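Speaker notes: switching off 3G at Randeo, what we did and in what order
Speaker: Oluwatosin Bako
Slot: 15 minutes, questions after

Slide 1. Title
Say who I am and that I worked on the network side, so billing questions go to Otis Yazzie, who is in the room. Start on time. The previous talk is on roaming charges and people will be moving seats.

Slide 2. Where we started
Randeo had 828 sites carrying 3G when the closure plan was signed off. Most of them also had 4G. 49 did not, and those 49 took up most of our planning time. Leave the map up while I talk. The grey area in the north is the Allik valley and I will come back to it.

Slide 3. Why close it
Spectrum. We wanted the 3G carrier back for 4G. Mention power and spares briefly. The spares point is that two of the older cabinet types could no longer be repaired without taking parts from another site.

Slide 4. Who was still using it
Three groups: customers with old handsets, customers with newer handsets that could not make voice calls over 4G on our network, and machines. Spend longest on the second group. Many of them had a 4G phone and had been told by a shop that they were fine. Data worked, so they had no reason to doubt it. Calls were dropping back to 3G each time.

Pause here and ask who has had the same problem. Take one answer, no more.

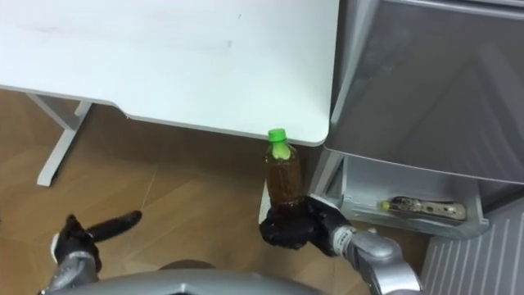 Network Planning and Operations, Radio Access Team

Slide 5. Machines
Lift alarms, card readers, water meters. The contracts were held by resellers and our records stopped at the reseller's name. Gulmont supplied a list of device types, which helped, but we still had to match it by hand against traffic. If anyone asks, the matching was done on the type code in the device's serial number, and it missed devices that were only switched on for a few hours a month.

Slide 6. The pilot
Villanueva first. It is a small town with good 4G indoors and one shop we could brief in person. We turned 3G power down in steps over 2 weeks before turning it off, and watched failed calls after each step. The chart shows failed calls by hour. The bump at 6 pm on the left is a fault on a transmission link and has nothing to do with the closure. Say so before someone asks.

Slide 7. Allik
Ten minutes gone by now. If I am behind, skip to slide 8.
The valley sites needed new backhaul before they could take 4G. We moved them to the end of the plan and kept 3G running there until July. Customers complained about the delay to 4G and, separately, about losing 3G. Both sets of complaints went to the same inbox and were hard to tell apart.

Slide 8. What I would change
Check voice settings by handset model before writing to customers. Our first letter went out too early and had to be corrected. Get device lists from resellers as part of the contract. Keep 2G out of the same letter, as people read it as one closure.

Slide 9. Contact
Leave this up during questions. Otis takes anything on refunds or handset vouchers. I can't give figures for the 2G closure, and no date has been set for it.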